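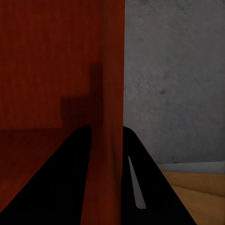 The Long Way Around to a Homemade Arm

Workshops > Features > Robots at Home

There is a stretch of Osman Street where the sidewalk narrows and you have to step around a drainpipe, and just past the drainpipe is the door of the Welley workshop, which sticks. You learn to lift it a little as you push. Érica Coutinho had her elbow against it when I arrived, a bag of bearings in one hand and a thermos in the other, and she told me to mind the step, and then to mind the other step, and by the time I had minded both of them I was standing next to Mirach.

Mirach is a robot arm. It has six joints and is bolted to a slab of kitchen countertop that somebody left behind after a remodel, and it has been under construction, on and off, for four years. Érica pays a monthly fee for her bench at Welley and would like it known that she has never missed a payment, though there was a winter when she came in mostly to drink coffee and look at the thing.

She repairs sewing machines for a living. I had expected this to be the clever part of the story, the link between one kind of small stubborn mechanism and another, but she waved it off. Sewing machines, she said, are already finished when you meet them. Somebody did the hard thinking long ago and all you have to do is put it back the way it was. With the arm she has no way it was to go back to.

The first version had a shoulder that sagged. The second had a better shoulder and an elbow that made a noise like a drawer full of spoons. She kept both elbows, and they live in a coffee can, and she got them out to show me the teeth, turning them under the lamp for so long that I forgot what I had asked. The shoulder gearbox in the current build came secondhand and cost $123, the most she has spent on any one part, and she bought it after a week of walking around the house arguing with herself.

A practice room made of numbers

What I hadn't understood before my visit is how much of the work happens without touching the arm at all. Érica has a simulator on an old desktop under the bench, and in it she has a second Mirach that weighs nothing and never strips a gear. She calls this practice world Nelto, after the town where her grandmother lived, and she talks about it the way you might talk about a spare room.

Nelto is plain. It has a mottled gray wall, a pale ledge running along the bottom of it, a wood-toned surface in front, and very little else. Into this she puts whatever she wants the arm to learn about. On the day I visited it was something big and brick red, and the view we spent the afternoon with was the close one, looking out past the two black fingers of the gripper, with the red filling everything on the left and the wall beginning where the red stopped.

I said it looked like a painting. She said that was kind, and that what she was looking at was the edge.

The edge, I came to learn, is a large part of her life at the moment. A gripper that is close to something big can't see much of it, and a flat color with a faint grain tells you very little about how far away you are. The line where one color gives way to another is worth a good deal more. She leaned in and ran a fingernail down the monitor along the border between the red and the gray, and explained that if the arm can find that line and keep it where she wants it between the fingers, she can get it to approach a thing squarely. Shadows make this harder. They have edges too, and a program that hasn't been taught any better will happily follow one.

She has logged 1,169 practice runs in Nelto. She keeps the tally in a school notebook with a kitten on the cover, along with remarks such as "too fast," "too fast again," and, on one page from December, "went for a walk." I asked whether she ever skipped writing one down and she looked at me as though I had asked whether she ever skipped brushing her teeth.

From the screen to the countertop

None of this guarantees anything once the motors are switched on. The real gripper has a slight wobble that the one in Nelto doesn't share, and the cable to the wrist is stiff on cold mornings and pulls to one side. Érica's answer is to make Nelto worse. She dims the lights in it, shifts the colors a bit, adds a small tremble to the fingers, and lets the program work through it until it stops being fussy. Then she tries a slow version on the bench with one hand resting near the switch.

I got to see one of those. The arm came down over a paint-splashed shoebox, slowly enough that I had time to finish a cookie, and stopped short of it. Érica moved the lamp and ran it again, and it stopped short in the same place, and this pleased her enormously. The same mistake twice is something she can measure. She wrote it down.

We talked for a good while after that, about her grandmother's town and about belts versus gears (gears, she says, but ask her again in the spring), and she heated up soup on the hot plate by the drill press. What does she want Mirach to do, when it's done? She would like it to hold a sewing machine housing steady while she works on the underside. She has been doing that with her knee.

When I left she was back at the desktop, changing the red to a slightly duller red. I lifted the door as I pulled it, and it closed on the second try.

Comments

pegboard_lou
Lovely piece. I had the spoon drawer noise in my elbow joint too and it was the set screw backing out. A drop of threadlocker and it went quiet. Tell her to check before she blames the gears!

M. Farrow
Would have liked more on which motors she's using, but I read the whole thing on my lunch break and was late getting back, so take that as you like.

tinbender
The trick of making the simulated version worse on purpose is a good one. I do it with the lighting but never thought of shaking the fingers. Trying it tonight.

Ruthie in the garage
My knee also holds the sewing machine. Please write again when the arm takes over, I want to know if she trusts it with the good ones.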